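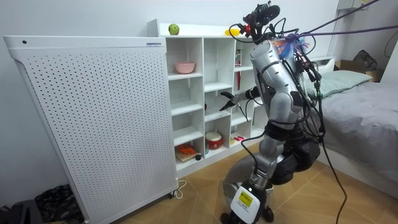
*Fixed view, Jirnley bedroom setup: arm in the middle cubby.*

Re: [palumbo-data] Shelf task, January batch – labels and camera views

> We have started loading the January batch into Plurnulum and have two queries.
> First, the task text says "fruit on top shelf" for everything. Is that enough
> for training, or do you want the target named? Second, can we drop the fixed
> view? It doubles the upload and Emness only reads the head camera.

Taking the second point first: please keep the fixed view. Emness does not train on it, but the people checking the labels do. The head camera loses the shelf top whenever the robot looks down, and the fixed view is then the only record of what is up there.

The batch is 124 episodes, of which 7 are held back for testing. Do not move episodes between the two sets, even if the split looks uneven by target.

On the task text, the target does need naming. The shelf top can have an apple, the red fruit and something yellow on it together, and "fruit" covers all of them. Use colour plus noun, and leave the species out where the checkers disagree. 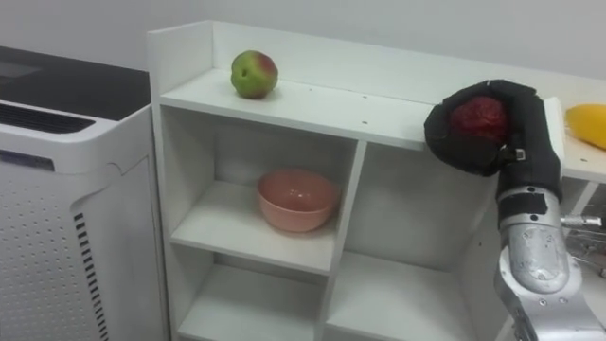 *Head camera. Label: "red fruit", in hand, right end of shelf top.*

Write "red fruit" throughout. The January sheets have it as strawberry, lychee and berry, and the model was treating these as separate targets. Plurnulum will accept a bulk rename if the old label is kept in the notes field.

The low-shelf episodes are a separate task and should not share a prefix with the top-shelf ones. The compartments there are more crowded, and the gripper often hides part of the item next to it.
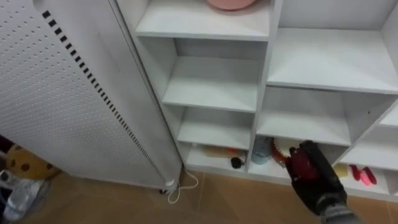 *Head camera, bottom row. Red object partly behind the gripper.*

For these, mark an item as occluded if any part of it is behind the gripper, and draw the box round the visible part only. Do not guess the hidden outline from an earlier frame. The checkers reopened 646 boxes last time for this reason alone.

Grasp state stays as it was: open, closing, held. "Held" needs the fingers round the object. Contact between a finger and the shelf is logged in its own column and does not change the grasp state.

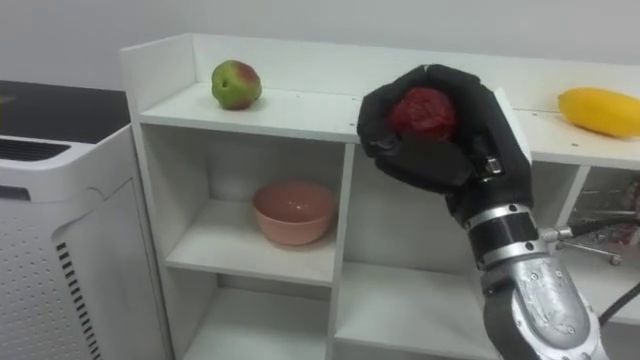
*Head camera. Grasp state "held"; fingertip on the shelf edge, contact = 1.*

Version 7 of the label sheet has the contact column. Version 6 does not, and the importer fills it with zeros without a warning – check the header before uploading.

I will rerun the import on our side once the renames are in. Please reply to the list when that is done.

Palumbo data desk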